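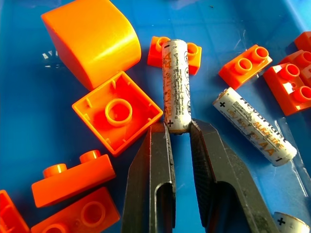
Sistel sets service routine for gripper fingers on Holtdale sorting cell

HOLTDALE, 12 October 2021. Sistel has issued the maintenance schedule for its small-parts sorting cell at Holtdale, in use since May. The cell picks AA batteries out of shallow blue trays in which they lie mixed with orange toy bricks.

The two-finger gripper is inspected after every 168 hours of running. The technician locks out the arm, wipes the inner faces of both fingers with a dry cloth and checks the tips for wear. Light scuffing of the inner faces is accepted. A finger with a chipped or bent tip is replaced, and fingers are always changed as a pair. Each is held by 2 screws, tightened in turn.

After a change, the closing position is set again using a gauge pin supplied by Imhof. The cell then makes 13 test picks at reduced speed, with batteries gripped near one end and held upright over the tray. Any slip means the setting is repeated.

Trays are emptied and brushed out at the same stop, as debris on the floor of the tray can affect how a part sits.

"The fingers are simple parts, but a small error in closing shows up at once on a round battery," said Abdelilah El Sherbiny, service engineer at Sistel.

Spare fingers are stocked by Kornier and delivered within 5 working days.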